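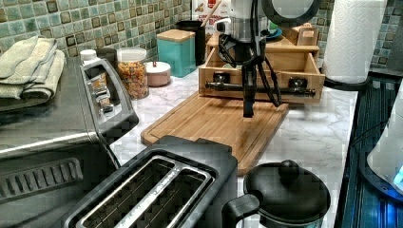

Right, the "bamboo boards are kinder to your knives" claim is doing the rounds again. Driseo has it printed on the sleeve, Jovar has it on the website, and neither says kinder than what. Glass? Sure. So is a brick. Mine is the usual sort, pale strips with a juice groove around the edge, and my paring knife goes dull on it faster than it ever did on my mum's old pine one.

I asked Driseo for the test behind it. Got a PDF in April 2019. It compares 3 boards, all of them theirs.

Then there's "naturally antibacterial". Maybe the living plant is. What you buy is the plant cut up, glued and oiled. I'd want to see the numbers on the finished thing, with raw chicken on it, after a normal wash by a normal tired person.
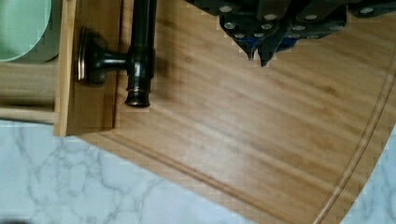
And the price. $71 for the big one at Pawlak, up from what I paid in February. The tag says "sustainable". It doesn't say where it was grown, how far it travelled or what's in the glue. I asked at the counter and was told it's "a natural glue". Natural what?

I'm not saying bin yours. I'm keeping mine. I just don't believe a word on the label and I sharpen more often than I used to.

If anyone has an actual lab report on edge wear, send it. Not a blog. Not your cousin.

Comments

Krystyna Bielecka: Had a Lutow one for eight years, no complaints. Knives are blunt though, now you mention it.

Dougal Dalgleish: Rubberwood. Half the price, any colour you like.

Valtteri Heinonen: what did the PDF say about the glue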